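3.2 Cloths and the state in which they are left

Wiping cloths were the most frequent item in the survey. Of the 691 objects logged on table surfaces across the Willau and Bradier sites, 296 were cloths of one kind or another, well ahead of paper and of small loose items. Logging ran until December and used the coding sheet given in Section 2.

We coded each cloth by its state and not by its fabric. Four states were used: flat, folded, loosely folded and bunched. A cloth was coded as folded only where the edges had been brought together and the layers lay level. Loosely folded cloths kept some direction to the fold but had risen into a mound, often with one end open. Bunched cloths had no fold that a coder could follow. The two coders disagreed on 39 cloths, nearly all of them on the line between the last two states, and these were settled by a second reading.

Position was coded separately. Cloths tended to end up towards the far side of the table – seldom in the middle, where they would be in the way of the next task. Other items were often left close by or touching them. Where this happened we logged the group as one cluster and gave each item its own line as well. Sheets of paper were treated differently: a stack counted as a single object, whatever its thickness.

Figure 4 gives a case coded as loosely folded, with a cluster at the left end of the cloth and a separate stack of sheets. 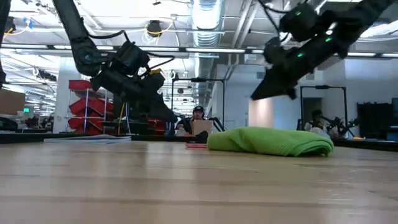
Figure 4. Lime-green cloth, loosely folded, on a wooden tabletop; the fold is open at the right end.

The rolled opening at the end of the cloth was not enough to move it to the bunched group, as the top remained smooth and the creases were soft. The flat pinkish-red item against the cloth and the small dark one just behind it were logged as its cluster. The sheets, far to the left, were not.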